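How to read a local history book without swallowing it whole

Every district has one: the fat history with a watercolour of the bridge on the cover. Ours is the Dallirdale book, and for years I believed every word of it, including the bit about the bear. What follows is the method I use now. It needs a pencil and a mildly suspicious nature.
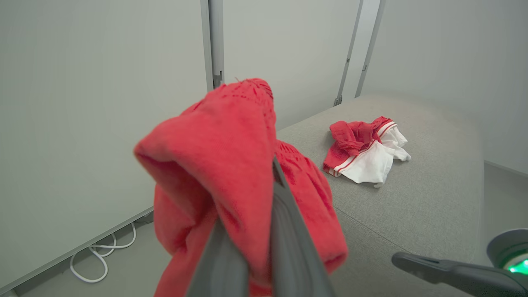

By Özkan
April 2024

Step 1. Start at the back
Read the notes and the list of sources before chapter one. The Dallirdale book runs to 466 pages and has 23 notes, eight of which refer you to other books by the same author. Write that sort of thing inside the cover, where you'll see it again.

Step 2. Mark the weasel words
Go through one chapter and underline "it is said", "legend has it" and "must have". The last is the worst. "The villagers must have been terrified" means the author would have been.

Step 3. Pick one claim and chase it
Just the one, or you will lose your spring. I chose the flood at Dallness, which the book says carried off nearly 1000 sheep. The parish register for that year mentions a flood, a damaged wall and a long dispute over a pew. Sheep don't come up. 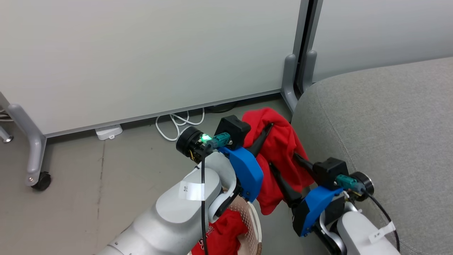 3 min read

Step 4. Find out who told it first
Stories get copied. Line up every version you can find by date of printing and watch the numbers grow. If the earliest was written a century after the event, put a question mark beside all the others. Old newspapers at the county library are good for this, provided you can resist the adverts for liver pills.

Step 5. Look for who's missing
Our book gives the laird's dogs a page and a half. The mill workers get a sentence, and they share it with the weather. Wage books and school logs will fill some of the gap, if your handwriting skills are up to it.

Step 6. Write up what you found
Keep your notes in two columns, what the book says and what the record says, with the page or shelf number for each. I keep mine in a folder called Ukus, after a misprint in chapter four that I have yet to explain.

Then go back and read the book again for pleasure. I still like the bear.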